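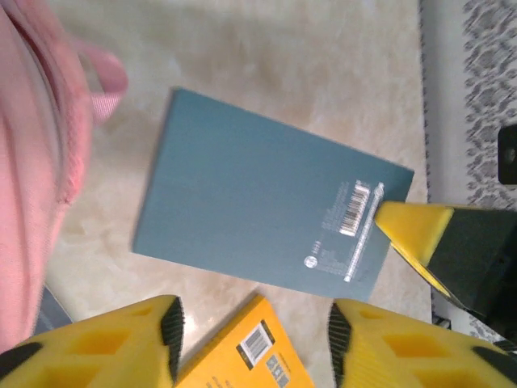

Unit 7: Paying for a Manipulation Cell
Equipment Planning, course notes, revised 2019-11-20

What the unit covers

By now you can read a data sheet. In this unit we read quotations, and the skill is different. A data sheet tells you what the arm does. A quotation tells you what the vendor thinks you will forget to ask about. Bring a calculator and the worksheet from Unit 6. If you lost the worksheet, copy one from a classmate before we meet.

The running case is the Fulwood bench, a tabletop setup meant for picking up and handling everyday objects: bags, books, boxed goods, things with straps. No welding, no pallets, nothing heavy. It is a small purchase, and small purchases go wrong in a way that big ones often don't. A big purchase gets a project manager. A small one gets somebody's spare afternoon.

1. The price of the arm

Students always start with the arm, and so do vendors. The arm has a name and a picture in the brochure. In the Fulwood case the Morin quote put the arm package at $3,456. Write that number at the top of your sheet and then try to stop looking at it.

What did the package include? Arms, servos, base plates, a power supply. What did it leave out? Read the Morin quote again and make your own list before going on. Last year most of the class missed shipping. A fair number missed that the grippers were priced as an option on the second page, under a heading that said "Recommended configuration." I have never met an arm that did useful picking without a gripper, so I don't know what the unrecommended configuration would be for.

The competing Drerkex quote came in higher and included the grippers. Half the class will call it expensive. Put both quotes on the same basis, with the same parts in and the same parts out, and only then compare them. You may still prefer Morin. I want to see the line items that got you there.

2. Everything that isn't the arm

For planning purposes divide the rest of the cell into structure, wiring, sensing, work surface and test objects. These headings are only there to keep you from leaving a whole group off the sheet. If an item fits under two of them, pick one and move on.

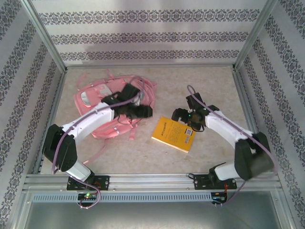
Structure and wiring are the groups that first-time buyers leave at zero. They assume the arm arrives and gets bolted to a table somebody already owns. Check that assumption against a real bench. Both arms sit on a slotted aluminum rail along the front, with base plates bolted to it, more aluminum at the corners, lined walls on the sides and back, and slotted cable duct under the rail. Each arm also has a small circuit board down there, and a purple cable that runs the length of the arm and over the elbow on its way to the board. Price every one of those. Then price the cable again, as a spare, for each arm. A cable on the outside of a moving joint gets bent for a living, and it belongs in the budget as a part that wears.

Extrusion is sold by length, and people budget the length. They forget brackets, bolts, slot nuts, the cuts, and the extra piece they need after measuring wrong. On your worksheet, enter hardware as its own line. If you hide it inside "frame" you will not be able to defend it when someone trims the frame.

Two arms also raise a question no vendor will raise for you, which is whether you need two. Some tasks do. Holding a bag while something is done to it is hard with one hand, as you know from your own kitchen. Plenty of other tasks just look better with two in a demonstration. For each task in your plan, write down which arm does what. If one column stays mostly blank, you have found the cheapest saving on the sheet.

Sensing: budget for the cameras, their mounts, their cables and the ports they plug into. The ports are the trap. A fixed camera that sees the whole bench and small cameras near the grippers will all want bandwidth at the same time, and the computer that "we already have" was bought for something else. Ask what else it is doing. Ask who else thinks it is theirs.

Work surface: cheap, and still worth a line. The finish affects what the cameras see and how things slide. Whatever you choose, buy enough of it to redo the bench once. A replacement ordered a year later may not match, and then you are explaining a change in your results that has nothing to do with the robot.

3. Test objects

This is the group I get the most argument about. Students think it is beneath them to put a backpack on a capital request. Finance offices sometimes agree. I think both are wrong.

Look at what the bench is for. If the plan says "handles soft goods," then the soft goods are part of the test equipment, and they get used up faster than the arms do. Zippers fray. Fabric picks up dirt. Covers get creased. At some point you have to decide whether a worn object is still the same test object, and it is much easier to decide that if you bought spares at the beginning.

Vendors have their own interest here. Ask to see the objects used in the demonstration. In my experience a demo object is stiff, light, brightly colored and exactly as wide as the gripper likes. Bring your own. Bring something limp with loose straps and see how the conversation goes.

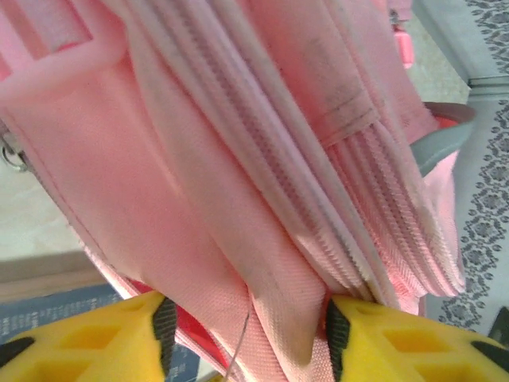
Imtiaz Biswas disagreed with this part of the notes when I circulated them in August, and wrote that I was being unfair to the sellers. A vendor, he said, has to show the machine doing something in a short visit, and any buyer who takes a short visit as proof has only himself to blame. He also thought my advice on soft objects would scare people off. A pinch on a bunched piece of cloth is a perfectly good grasp for many jobs, he wrote, and a plan that demands more than the job needs will cost more than the job is worth.

I accept the last point and have added it to the grading sheet. Say what counts as a successful pick, in writing, before you ask for prices. If grabbing the bag anywhere is good enough, say so and buy the cheaper gripper. I don't accept the first point. The buyer may be careless, but somebody wrote "handles a wide variety of items" in the brochure, and that somebody was not the buyer.

4. Software, support and the subscription

The Plernura control package was quoted at $2,000. The quote says "license." It does not say for how long. Before you enter this anywhere, find out which of the following you are looking at: a one-time purchase, a yearly fee, or a first-year price with the second year left to your imagination. Each belongs in a different column of your worksheet, and the last of them belongs in a phone call.

Also ask what still works when the license lapses. Can you open your own recordings? Can the arms move at all? Get the answer by email. A salesperson's memory of a phone call is usually kinder to the salesperson.

Free software has a cost too. Someone has to install it, and that someone is generally the person in the room with the least power to refuse. Put hours on the sheet next to their name and get their supervisor to initial it.

5. Time

The standard complaint about a late cell is that the arms came late. Check the record before you repeat it. On the Fulwood bench the arms were delivered as promised and then sat in their boxes for seven weeks while people waited on rail, fittings and a decision about where the bench would stand. The room decision took the longest and cost nothing, so it was on no one's list.

Draw the schedule backward from first use. Mark every item that holds up another item. If a bag of bolts is on that path, the bag of bolts is a critical item, and you order it first.

6. The payback claim

Every request has a paragraph near the end that says the equipment will pay for itself. Treat yours as you would treat the vendor's. Which hours are saved, whose are they, and will anyone's pay actually change? Time spent resetting the objects between runs counts against you. So does time spent standing by in case something snags.

Some benches are bought to learn on and will never pay anything back. That is a fine reason to buy one. Write it in plain words and ask for the amount you are willing to lose.

Work to hand in

Rebuild the Fulwood budget from the Morin, Drerkex and Plernura quotes in the packet. Show both hardware options on an equal basis.

Mark each line as bought once, worn out, or paid again every year.

Strike one item you believe the bench can do without, and write a page defending the cut. "Contingency" will not be accepted as the item.

List the questions you would send each vendor, with the answer you expect to get beside the answer you need.

Bring two printed copies. One comes back to you with comments; the other goes to the student across the table, who will be playing the finance office.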